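The road from Flurkton to Nultport is only 91 kilometers, but since April no truck drives it without an escort. 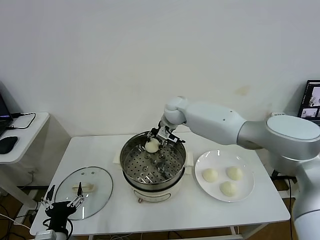
I think the escort is the wrong answer. It protects the company convoys of Kuvik and leaves the farmers to travel alone, early in the morning.
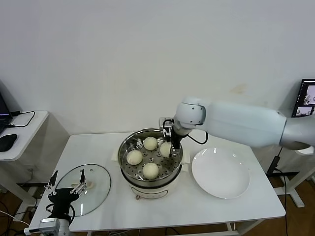 In Lu, 308 families have left their houses. The government sent 40 soldiers, and they guard the fuel depot. 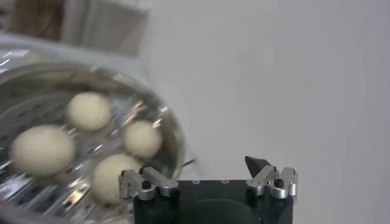
I do not say the depot has no value. But a family who sees the soldiers stand there will not come back to plant.
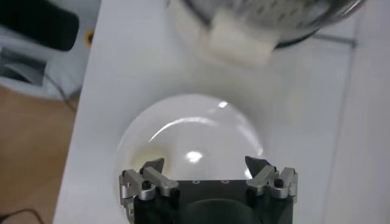 Put half of these men on the road at five in the morning, when people walk to market. I would ask the ministry to try this for one month.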